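Where Does the Odd Sock Go? Laundry Sorting Habits in Shared Student Houses

Project report, second-year Household Studies
Group members: Tia Parsons, Issa Daher, Halina Walczak
Supervisor: Howard Wragg

1. Background

Our project began with an argument. Issa and Tia share a house with two other people and one washing machine, and at some point in first semester the clean laundry stopped belonging to anyone in particular. It lived in a basket at the end of the hall. People took from it as required. Issa wore someone else's jumper to a job interview and got the job, so he has never fully accepted that there was a problem.

When we had to propose a topic, Halina suggested we look at what happens to washing after it is dry and before it is put away. There is plenty to read about detergents and water use. On the bit where a clean shirt spends nine days in a basket, we found very little, and most of that was trying to sell us the basket.

Our question was: what do people in shared houses do with clean items they can't match, can't identify or can't be bothered folding?

2. Method

We used a short survey, a four-week laundry diary and a sorting session.

The survey went to students living in shared houses near campus. We had 327 usable replies. Replies that consisted only of the word "floor" were counted as usable after a discussion with Howard, who pointed out that it was a complete answer to the question.

The diary was kept by 26 people through November. Each evening they wrote down what clean washing was in the house, where it was, and whether it had moved since the day before. We asked for one line a night. Some people gave us one line a week, in five colours of pen, all dated differently and obviously written in one sitting. We left those out of the timing results and kept them for the comments.

The sorting session used a perforated plastic basket and a small mixed load put together by Halina: folded garments, plus bits and pieces that don't stack nicely. Paper was spread over the table for part of it so that the pale things and the dark things could be laid out clear of the wood grain. We talked through each item as it came up and wrote down what we would call it, where we would put it and whether we'd fold it first. Agreement was poorer than you would expect from three people who had spent a semester on this.

3. The sorting session

The garments caused no trouble. A black top or a cream one has sides and sleeves, and everyone was taught some way of folding it, even if Tia's way looks like wrapping fish and chips. Once folded they go in the basket and lie on top of each other, and you feel that life is under control.

Small soft things were the difficulty. They don't hold a fold, they crumple as soon as you let go, and they end up beside the basket because putting them in seems to need a decision. We started calling this spot "the verge". Nearly every diary had a verge of its own, whether it was the arm of a couch, the top of the dryer or a stair.

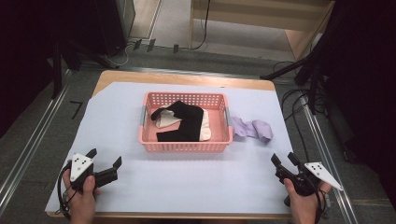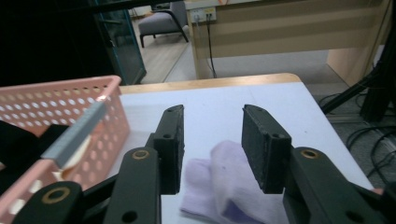 The basket and the light purple stragglers

4. Results

4.1 Where clean washing waits

The basket was the most common resting place in the survey, followed by a chair. Several people named the chair. One household had a chair called Hondora, after the brand of a heater that used to stand there, and the diary entries read as though it were a fifth housemate ("Hondora full again, slept on couch").

Beds came third, though diary keepers told us this is a temporary arrangement that ends at bedtime, when everything goes to the chair.

4.2 How long it waits

Folded washing was put away sooner than unfolded washing. We were pleased with this finding until Precious Nkuna, who kindly read our draft, said that people who fold are probably also people who put things away. She is right and we have no way around it. Our longest wait was 3 weeks for a set of towels, which were used straight from the basket until the basket was empty. Whether they were ever put away is a question for philosophy.

4.3 Odd socks

Across the diaries, participants logged 539 sock entries with no partner present. The same sock could be entered night after night, and many were. One grey sock appears in a single diary so often that the writer began to report on its mood.

The common strategies were:

Keep it on the verge until its partner turns up.
Put it back through the wash, in the hope that the machine will give up the other one.
Pair it with another odd sock of about the same colour and say nothing.
Give it to a housemate, who gives it back.

Throwing the sock out was rare. Comments suggest this is the one step people find hard, because the missing one always appears the day after bin night. We have no data on this but all of us believe it.

4.4 Whose job is it

Most survey replies said that everyone in the house took turns. The diaries did not bear this out. In most houses one person did the sorting, and it was usually the person who had agreed to keep the diary. This may mean that tidy people volunteer for laundry studies. It may also mean that writing "basket still in hall" for a fortnight wears you down until you deal with it. Two participants told us they would like to stop noticing the basket now, please.

5. Something we tried

In the last week we asked four households to put a second, smaller container next to the main basket, only for socks and other small things. Three used it. Loose items on the verge dropped off in those houses and pairs were found more quickly. The fourth household used the container for chips.

We think the small container helps by taking the decision away. You don't have to fold the thing or know whose it is. You only have to know that it is small.

6. Limits of the work

The sample is students, mostly in older houses with one machine and no laundry cupboard. The diaries rely on people telling the truth about their floors. Four households is too few to say much about the second container, and we chose them partly because they answered our messages.

Our sorting load was also on the polite side. Nothing in it was inside out, nobody's fitted sheet was involved, and there were no tissues in any pockets. A harder load would be worth trying, ideally with a different group doing it.

7. Thanks

Thanks to Howard for his patience with the word "verge", to Precious for section 4.2, and to everyone who kept a diary. Issa has returned the jumper. It is in the basket at the end of the hall.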